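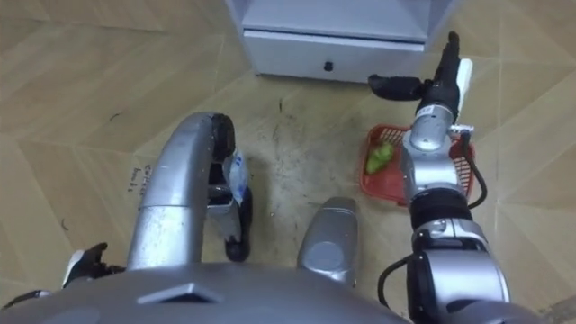

How I keep vegetables in a floor basket (without losing half of them)

Sunday, August 27, 2023

My kitchen has exactly one decent drawer and it's full of lids. So a few summers back I started keeping my vegetables in a basket on the floor, right by the cabinet, and I've tinkered with it enough by now that I figured I should write it down.

First, the basket. Get a shallow plastic one with holes all over. I know the deep ones look like a better deal (I own two deep ones, they hold yarn now), but in a deep basket you only ever see the top layer. You buy more peppers because you forgot the peppers. Then one day you tip it out and find something at the bottom with a beard. A shallow one only takes a single layer, and when it's full you stop shopping. My red one has a raised rim, so I can drag it out with one finger when my other hand is busy.

If you want to buy one, measure your spot before you go! I didn't. I came home from Fornitz with a gorgeous basket that stuck out past the cabinet just enough to catch my toes every single morning. It lives at my sister's house now.

Setting it up

Sweep the spot and wipe it down, then let the floor dry all the way. Wash the basket too, even if it's new. I do mine in the bathtub with dish soap and an old toothbrush, and shake it out on the porch. The little holes hang on to water like crazy, so give it an hour in the sun if you've got sun.

Keep it away from the oven and the heating vent. Mine spent its first winter next to the vent and my squash looked a hundred years old by February.

I don't line it. I tried paper towels, I tried a dish cloth, and both just got damp underneath. Onion skins do fall through, but that's a ten second job with the broom.

What goes in

Whole winter squash, onions or potatoes (pick one, they don't do well as roommates), sweet potatoes, and tomatoes that still need a few days. Green stuff is trickier. Cucumbers, broccoli and leafy things go in the fridge once I'm done sorting -- the basket is only their waiting room on shopping day. Anything already cut goes straight in the fridge too, no waiting room.

Don't wash things before they go in. Brush the dirt off with a dry hand and wash when you cook.

Packets and other small stuff

Seasoning packets, yeast, those little packets that come tucked in with takeout... they all used to end up under my vegetables. I'd find them squashed flat months later. Now they go in an old Trundano cookie tin up in the cabinet, and every so often I toss the ones I can't identify. If a packet is torn, fold it over and clip it, or use it that night.

The weekly once-over

Before I shop, I pull the basket out, pick up every vegetable and turn it over. Soft spot? It's dinner. Really soft spot? Compost. Then a quick sweep where the basket sits, and it slides back in. In July I check twice a week, as my kitchen gets hot and the fruit flies know my address.

Next I want to try the same thing for apples, if I can find another red basket the same size. Pronport had them in blue the last time I looked -- I'm holding out for red.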